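How scientists find out what your genes do

Have you ever wondered why you have your eye colour, or why one child in a family sneezes around cats and another does not? Part of the answer is in your genes. People who study genes and health are called medical geneticists.

What is a gene?

Your body is made of tiny building blocks called cells. Inside nearly every cell is a long, thin molecule called DNA. It works like a set of written instructions. A gene is one short stretch of those instructions. One gene might tell the body how to make the colour in your hair. Another might tell it how to make the part of your blood that carries oxygen.

You got half of your genes from your biological mother and half from your biological father. Unless you have an identical twin, your exact set is different from everyone else's.

Spelling changes

DNA is written in a code with four letters: A, T, C and G. When cells make new cells, they copy the whole code. Sometimes a letter is changed, left out or added. Scientists call this a variant.

Most variants do nothing that you would notice. Some make small differences, such as whether coriander tastes like soap to you. A few stop a gene from working properly, and this can cause an illness. You cannot catch this sort of illness from a friend the way you catch a cold.

Genes and food

Some genes affect how the body uses what we eat and drink. Milk contains a sugar called lactose. Babies make a substance called lactase, which breaks lactose down. In many people the gene for lactase slows down as they grow up, and milk may then give them a stomach ache. In other people it carries on working for life.
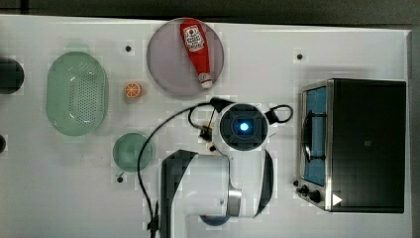 A bottle of ketchup on a round plate.

Taste is partly in the genes too. Some people find sprouts very bitter and others hardly notice. What you are used to eating also matters, so you may come to like a food you once left on the plate.

How do researchers study genes?

They need cells to look at. These can come from a little blood or from spit in a small tube. In the laboratory, the DNA is taken out of the cells and a machine reads the letters. Then a computer compares them with the letters from other people.

One person's DNA does not tell you very much by itself, so researchers ask lots of people to join in. The Stillbridge Family Study invited 2,000 children and adults to give a spit sample. In the end, 1,683 of them did. Each person also answered 30 questions about their health, their sleep and the food they eat.

The Stillbridge team found 85 people who had the same variant in a gene that affects how the skin holds water. Many of them had dry, itchy skin, and some did not. This showed the team that the gene was only part of the story. Soap, weather and other genes may play a part as well.

Who is allowed to see it?

Your DNA is private. Before anyone joins a study, the researchers must explain what they are going to do and ask for permission. For a child, a parent or carer has to agree, and the child should be asked too. You can say no. You can also say yes and change your mind later.

Names are taken off the samples and replaced with a number.

Can genes be mended?

Sometimes. Doctors can treat a few illnesses by putting a working copy of a gene into a patient's cells. This is called gene therapy. It is still new, and for many illnesses there is no gene therapy yet. Other treatments, such as medicines or a special diet, can help without changing the genes at all.

Words to know

Cell: a tiny building block of living things.
DNA: the molecule that holds the body's instructions.
Gene: one stretch of DNA.
Variant: a difference in the letters of DNA.
Sample: a small amount of something, taken so that it can be tested.

Page last checked: 2024-06-15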